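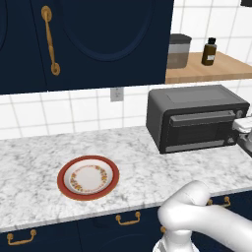 Seit März sitze ich abends an einer Sache, die mich mehr Nerven gekostet hat als der ganze Umbau unseres Simulationsrechners, und heute schreibe ich sie endlich auf, bevor ich die Hälfte wieder vergesse. Es geht um Adel, unser kleines Steuerungsprogramm für den Küchenarm, und um einen Not-Halt, der keiner war. Die Aufgabe ist eigentlich ein Klassiker zum Aufwärmen: Teller greifen, anheben, woanders wieder hinstellen. Der Teller mit dem roten Rand liegt frei auf der Arbeitsplatte, ringsum ist Platz, und der Minibackofen steht weit genug hinten, dass man ihm bei einer vernünftigen Bahn gar nicht in die Quere kommt. Der Arm parkt vorne rechts vor den Unterschränken, Greifer nach unten, unterhalb der Plattenkante. Und genau diese Parkposition war mein Problem!

Ich muss kurz ausholen. In Adel gibt es eine Schutzzone um alles, was fest verbaut ist: Schränke, Platte, Wand, Regalbrett. Kommt ein Glied des Arms zu nah heran, soll die Steuerung anhalten und warten, bis jemand die Störung quittiert. So steht es im Konzept, so habe ich es auch Anum Lodhi erklärt, die bei uns die Tests schreibt und die mir schon beim ersten Durchsprechen eine Frage gestellt hat, auf die ich ziemlich patzig geantwortet habe. Sie wollte wissen, was passiert, wenn der Arm beim Anhalten schon in der Zone ist. »Dann hält er halt an«, habe ich gesagt. Tja.

Er hielt nämlich an, und dann fuhr er los. Und zwar nach oben, mit voller Geschwindigkeit, von unten gegen die Vorderkante der Marmorplatte. In der Simulation sieht das fast albern aus, der Ellbogen zuckt, der Greifer klemmt unter der Kante, und die Gelenkmomente schießen in der Anzeige an den Anschlag. An der echten Zelle hätte mir das vermutlich das Handgelenk vom Arm gerissen, und wenn jemand daneben steht und gerade die Schublade aufmacht, will ich gar nicht weiterdenken.

Am Anfang habe ich natürlich der Physik die Schuld gegeben (macht man ja gern). Also Zeitschritt halbiert, Reibung geändert, Kollisionskörper der Platte neu erzeugt. Hat alles nichts gebracht, außer dass die Läufe jetzt ewig dauerten. Dann hatte ich den Wurkex-Treiber im Verdacht, weil der bei einem Update die Reihenfolge der Gelenke schon mal vertauscht hatte. Auch der war unschuldig, Entschuldigung an dieser Stelle.

Anum hat dann das gemacht, was ich von Anfang an hätte tun sollen, nämlich das Protokoll komplett mitschreiben lassen und die Sache über Nacht laufen lassen. Etwa 2000 Läufe, immer derselbe Start, nur mit leicht verschobener Parkposition. Morgens um acht saß ich mit Kaffee davor, und in 8 davon war der Fehler drin. Das klingt nach wenig. Bei einem Not-Halt ist es eine Katastrophe, und ich hätte ihn mit meinen paar Läufen von Hand wahrscheinlich noch wochenlang für einen Ausrutscher gehalten.

Allen Fehlerläufen war gemeinsam, dass der Greifer beim Start ganz knapp in der Schutzzone der Unterschränke steckte. Adel merkt das, setzt den Halt und quittiert ihn drei Regelzyklen später selbst, weil ich irgendwann mal eine »Komfortfunktion« eingebaut hatte: Wenn sich beim Start nichts bewegt, gilt die Störung als Altlast vom letzten Lauf und wird gelöscht. Ja, das war ich. Ja, das steht mit meinem Kürzel im Repository. Nach dem Löschen greift die Bahnplanung auf den letzten gültigen Zielpunkt zurück, und der liegt über dem Teller. Direkte Linie von der Parkposition dorthin, mitten durch die Platte. Die Kollisionsprüfung für diese Linie wurde übersprungen, denn geprüft wird ja beim Planen, und geplant worden war sie längst, nur von einem ganz anderen Startpunkt aus.

Was ich jetzt geändert habe:

Die automatische Quittierung ist raus, ersatzlos. Wer eine Störung hat, muss sie von Hand bestätigen, auch wenn es nervt.

Nach jedem Halt wird der alte Zielpunkt verworfen und von der tatsächlichen Gelenkstellung aus neu geplant.

Startet der Arm innerhalb einer Schutzzone, darf er nur im Schleichgang heraus, und nur von den Möbeln weg. Das war der fummeligste Teil, denn unter der Kante heißt »weg« eben erst nach vorne und dann nach oben. Die erste Fassung nahm einfach die kürzeste Richtung und blieb an einem der Messinggriffe hängen, großartig.

Die Parkposition selbst habe ich noch gelassen, wo sie ist. Anum will sie unbedingt behalten, damit der Testfall nicht verschwindet, und ich finde, da hat sie recht. Für die echte Zelle kommt sowieso ein eigener Stromkreis dazwischen, der den Antrieb hart trennt, ganz ohne meine Software. Den Schaltplan dafür muss ich noch mal sauber zeichnen.

Der neue Stand läuft seit gestern Abend durch die gleiche Testreihe, bisher ohne Auffälligkeiten, aber fertig ist sie noch nicht. Wenn jemand von euch mit Vavel plant und nach einem Halt schon mal so einen komischen Sprung gesehen hat, schreibt mir bitte, mich interessiert vor allem, wann bei euch die alten Zielpunkte gelöscht werden. Im nächsten Beitrag kommt dann das Greifen selbst dran, der flache Tellerrand macht mir nämlich auch noch Kummer.

Kontakt | © Alle Texte und Bilder beim Autor dieses Blogs | Nach oben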